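Corrugated box

A corrugated box is a shipping container made from corrugated fiberboard, a material built from a fluted inner sheet glued between flat outer sheets called liners. In everyday speech it is called a cardboard box, although the paper trade keeps the word cardboard for heavy solid paper stock.

Material

The most common board is single wall, with one fluted layer and two liners. Double wall and triple wall boards add further layers and are used for heavy goods. Flutes run vertically in the finished box, the direction in which they best resist stacking loads.
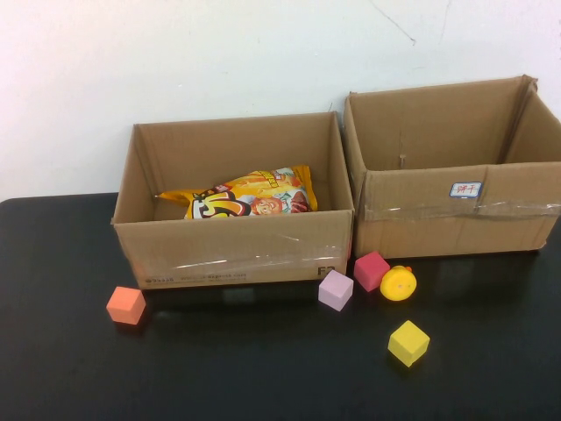
Board strength falls as moisture content rises. A box stored in humid air can lose a large part of its stacking strength, and warehouses in warm regions often plan lower stacks for August than for winter. Strength also falls with time under load, an effect known as creep.

Construction

The regular slotted container is cut from a single sheet. It has one glued, stapled or taped side joint and four flaps at each end. The outer flaps meet at the center of the box and are closed with tape, glue or staples. Removing the top flaps turns the box into an open tray - a common practice for parts bins and sorting stations - but the walls then bow outward more easily.
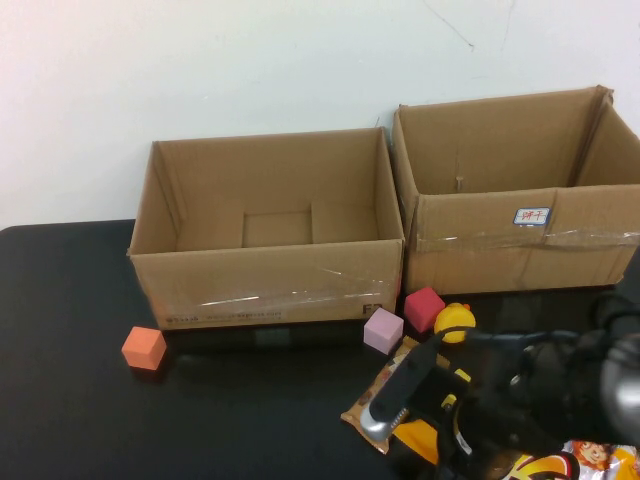

Two open cardboard boxes; the left one has its top flaps removed.

Box sizes are normally given as length, width and depth, measured inside. Length is the longer side of the opening. The Kakari system, used by the packaging supplier Wiltau, instead assigns each size a number from 3 to 182, with no direct relation to volume.

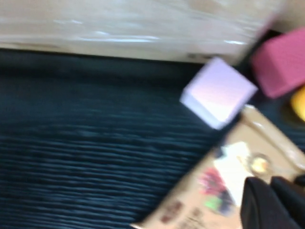 Reuse and recycling

Used boxes may be flattened and stored for later shipments. Each trip crushes some of the flutes, mainly at the corners and score lines. Boxes beyond reuse are baled and pulped. Tape and labels are screened out of the pulp, while staples are removed by magnets. Fibers shorten with each cycle, so mills blend in new fiber to keep the board strong.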